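Search this site Enter keywords Go

Manipulation Workshop: Preparing and Running a Practice Attempt

These instructions apply to all student teams enrolled in the Cozma course for the October term. Each team completes 8 attempts on the practice stand before it may register for the Drelunum round.

Step 1. Home the arm and load the team's settings in Fekham. Set the closing force to 900 on the program scale. Values above 2000 are locked.

Step 2. Guide the arm toward the work area at low speed. Keep the wrist view open on the monitor, and stop well short of any upright post or hanging garment.
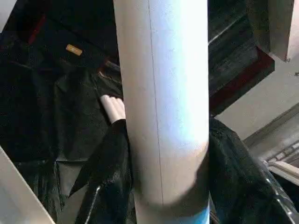
Slamet Hidayat wrote in reply to this step that low speed should also apply when the arm backs away, as his team lost an attempt on the return path. The instructors agree, and the rule now covers both directions.

Step 3. Align the fingers before closing them. At a thin divider wall, lower the fingers slowly and watch for contact along the side of the panel. Two students must be present, one at the controls and one at the stop button.

Step 4. Save the log under the team name and enter the result on the score sheet.
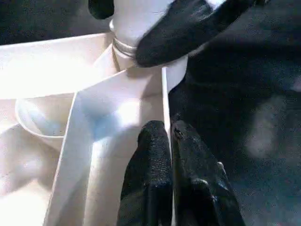

May a team repeat an attempt that was stopped early?
A stopped attempt may be repeated once, provided the log has been saved and an instructor has signed the sheet.

Contact the Workshop Office | © Roltard Student Robotics | Back to top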